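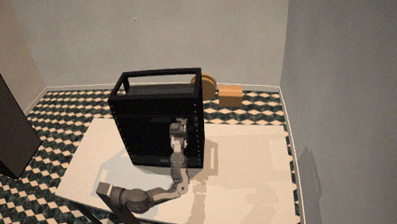
Girkell simulation package: robot arm at the front of the rack model, standard room.

Product assessment: Girkell rack-servicing simulator, supplied by Skerent

The Girkell package is offered to colleges and data-centre operators who wish to rehearse robotic rack work before committing to hardware. It was assessed over 14 sessions by Parveen Munshi and Rizwan Pathirana, using the standard licence and the supplied manual. Skerent had no part in the scoring.

Installation was completed without difficulty on two existing workstations. The licence server required a manual restart on both, a fault the manual does not mention.

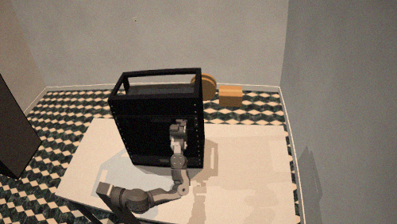 Arm reaching into the front of the open-topped rack.

Motion planning is the strongest part of the product. Joint limits are enforced consistently, and paths can be saved, labelled and replayed at reduced speed. Contact behaviour is less convincing — light collisions with the rack posts were at times recorded as clean passes. The dark finish of the rack model also makes its interior hard to judge from the room views, and an adjustable lamp would be a welcome addition to the catalogue.

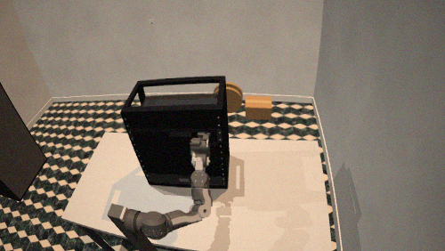
Can programs written in Girkell be transferred to a physical arm?
Programs may be exported in the Tasus format, which the arm's controller must support. Speed settings are not carried over and must be re-entered by hand.

Export was tested on 82 saved paths, of which two failed to open and had to be rebuilt. Support staff answered our written enquiry courteously but did not identify the cause.
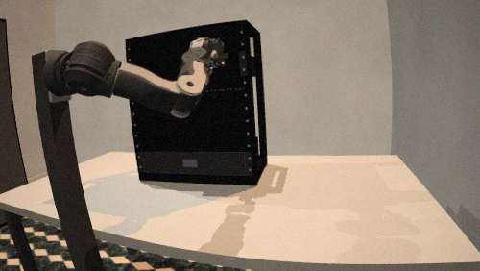 HALIFAX, September 2021 — Skerent has advised that a revised contact model will be issued to current licence holders at no charge. The assessors have not yet examined it, and the rating below applies to the version as tested.

Rating: recommended for path planning and introductory instruction. Not recommended at present as the sole basis for collision clearance.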